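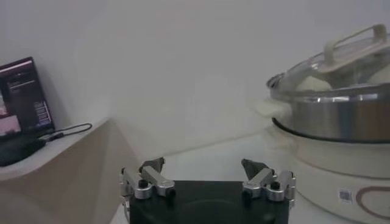
How a Robot Learns to Lift a Lid

Robots that work in factories usually repeat one movement in one place. A kitchen is harder. Pots get moved, lids come in different shapes, and glass is difficult for a camera to measure.

The Lisska study tested one way to deal with this. It is called learning from demonstration. A person guides the robot through a task many times while a computer records two things: what the camera near the gripper sees and how the arm moves. The computer then looks for patterns that link them.

Look at the gripper. It has two metal fingers with dark gray tips, and they are spread wide apart. To lift a lid, the tips must close on the handle. The handle on this pot is white and arched. The lid is clear, so the round white objects inside show through it. The robot has to learn that the handle matters for lifting and the objects under the glass do not.

What was tested?

Nazma Bandara and her team trained the same robot twice. The first time, they used 100 demonstrations. The second time, they used 4000. After each training, the robot tried to lift lids it had never met before.

What did they find?

With 100 demonstrations, the robot often closed its fingers beside the handle. With 4000, it missed much less often. The team also tried 3000, and the result was almost the same as with 4000. The last 1000 demonstrations added very little.

Words to know

Gripper: the part of a robot that holds things.
Demonstration: one recorded example of a task.
Data: information collected for study.

Page updated March 21, 2021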